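Why Does Bread Rise?

Bread dough is made of flour, water, salt and yeast. Yeast is a tiny living thing, so small that you need a microscope to see just one.

When yeast gets wet and warm, it starts to feed on sugars from the flour. As it feeds, it gives off a gas called carbon dioxide. The gas makes bubbles in the dough. 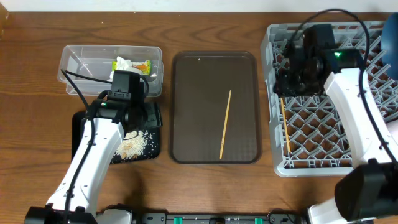 Kneading matters too. It makes the dough stretchy, like a balloon, so the bubbles stay inside. Leave the dough in a warm spot for 60 minutes and it should puff up.

In the oven, the bubbles get bigger at first. Then the heat kills the yeast and the dough sets firm. Look at a slice of bread and you will see the holes the gas left behind.

New word: knead (say "need") means to push and fold dough with your hands.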